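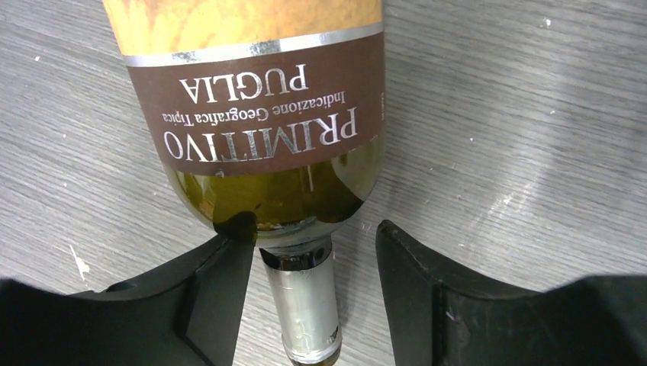

Livano is a two-arm tabletop robot kit sold by Nenum, a small equipment maker, for teaching and testing the handling of household objects. It is supplied as a complete workstation, with both arms, their grippers, the cameras and the mounting hardware, and is meant for laboratories, trade colleges and product testing centers that do not wish to build a cell of their own. The kit succeeded an earlier single-arm product, which Nenum withdrew in February of the year Livano went on sale.

Background

Development was led by the engineer Ľubica Štěpánek, who had worked on packing equipment before joining the company. Her original proposal described a machine for loading shipping cartons. Early customers asked instead for a station that could be used with kitchen and pantry goods, and the design was changed to suit them. The name Livano was chosen by the sales office and has no stated meaning.

Design

The two arms stand at the front of the work area and reach inward over a table with low walls on the remaining sides. Each arm carries a two-finger gripper with a small camera at the wrist. The fingers are black, with flat inner faces, and can be replaced by the user without removing the wrist. Nenum supplies 2 sets of fingers with each kit, one plain and one with a softer inner surface.

The arms may be run together under a single program or separately. In the shared mode, one arm can steady an object while the other works on it, and the software stops both if either meets more resistance than the user has allowed. Programs can be written as text or recorded by guiding the arms by hand. Recorded programs are stored on the customer's own computer.

Bottle handling package

The best-known optional package, sold under the name Judedell, deals with bottles and racks. It includes a library of starting positions, a set of practice tasks and a printed guide. The tasks begin with a single bottle lying on its side and go on to work with a wooden lattice rack, in which several bottles rest with their necks facing the arms.
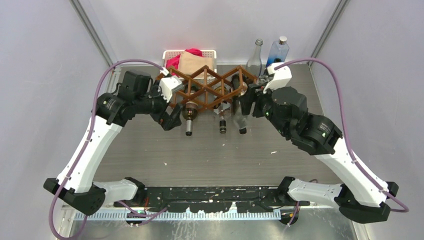
Racks of this type are regarded as a demanding test. The slats leave little room for the fingers, and a light rack will slide if a bottle is drawn out by one arm alone. The guide therefore recommends that one gripper hold the rack at its end before the other approaches a neck. It also advises users to try bottles of different glass colors, as clear glass and shiny foil can be harder for the cameras to judge than a paper label.

Reception

A review by Soledad Acuña, prepared for the training center at Havlíček and dated 4th May, covered 332 trials with the bottle package. Of these, 270 were completed without a person stepping in. Acuña praised the wrist cameras and the clear wording of the guide, and considered the hand-guided recording easy enough for first-year students. She was less satisfied with the cable routing — the loops outside the elbows needed checking whenever the arms were moved to a new starting position — and with the time required to change the fingers.

Nenum later issued a revised routing sheet, offered without charge to existing owners. The finger mounting was left unchanged.

Availability

Livano is sold directly by the manufacturer and can also be leased by the school year. The bottle handling package is priced separately and requires the current version of the control software. Bottles, racks and baskets are not included and must be provided by the customer.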